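Kamlesh Agarwal
19/04/2019

1/ Spent two evenings with Clirken, the new Android game from Titevent that everyone in my feed keeps calling "the cozy shop sim of the year." I have questions. Thread.

2/ The setup: you inherit a small textile stall in a made-up market town called Resham. You buy cloth, cut it, sell it, pay rent, and slowly take over the stalls next to you. Free to download, with ads and purchases. So far, so normal.

3/ The store page promises 3,114 patterns to collect. I don't believe that number. After an hour I had the same paisley in four shades, and the game counted each shade as its own pattern. If that's how they got there, fine, but then say "colors."

4/ The tutorial is run by a rival merchant called Ahuja, who insults you every time you make a sale. He is the best thing in the game by a long way. Naturally he goes away after level 2 and you get him back as a paid "advisor."

5/ Price of the advisor: 895 gems. Gems you earn by playing normally in a full evening: roughly 20. Do the math on that before you tell me it's "generous to free players." I did, and then I put the phone down and made dinner.

6/ Somebody in my replies says you get more gems from watching ads. Yes, you do. You also get more ads.

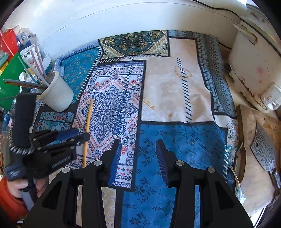

PART TWO: THE MARCH UPDATE

7/ A lot of people told me I had to judge it on the March update, which "fixed everything." I've been playing the updated version the whole time. What I described above is the fixed one.

8/ What the patch notes say: faster loading, rebalanced rent, new festival event, "improved customer intelligence." I can vouch for the loading. It opens quickly now, even on my old phone.

9/ Customer intelligence, I'm less sure. A man came to my stall asking for curtains. I had curtains. He bought a button and gave me one star. Maybe that's realistic, I've never worked retail.

10/ Rent is where I get suspicious. It goes up when you expand, which makes sense. It also seems to go up right after you've saved enough for the next stall, every single time. I can't prove the game is watching my balance. I'd love for Titevent to publish how rent is worked out and show me I'm wrong.

11/ The festival event is decent! You get a timer, a crowd and a pile of odd orders, and for a few minutes you have to think about what to cut first. This is the game I wanted. Then it ends and you wait for the next one, or pay to start it early.

12/ Credit where it's due: the art is lovely. Every bolt of cloth has a little fold animation when you pick it up, and the market changes light through the day. Whoever drew this cared about it. I doubt the same person set the gem prices.

13/ The sound is okay. There's one flute loop. You will know it very well.

14/ Things I was told and could not confirm: that there's a secret night market, that Ahuja has a second storyline, that you can play offline. I tried airplane mode and got a spinning needle and thread for as long as I cared to watch it.

15/ On the reviews. Plenty of the five-star ones use the words "relaxing gem of a game" in that exact order. Could be chance – people do copy each other. I'd still scroll down to the three-star reviews, where players talk about the rent.

16/ Do I recommend it? If you can ignore the shop button and play ten minutes on the bus, sure, it costs nothing to try. If you're the sort who has to finish a collection, stay away from this one. I know which sort I am and I've already moved the icon off my home screen.

17/ Since two people asked: no, I wasn't sent a code, there's no code to send, it's free. And yes, I did start a second save to hear Ahuja insult me again. He called my linen "a brave attempt."

18/ If anyone has reached the third row of stalls without paying, send me a screenshot with your rent showing. I'll post it here and take back tweet 10.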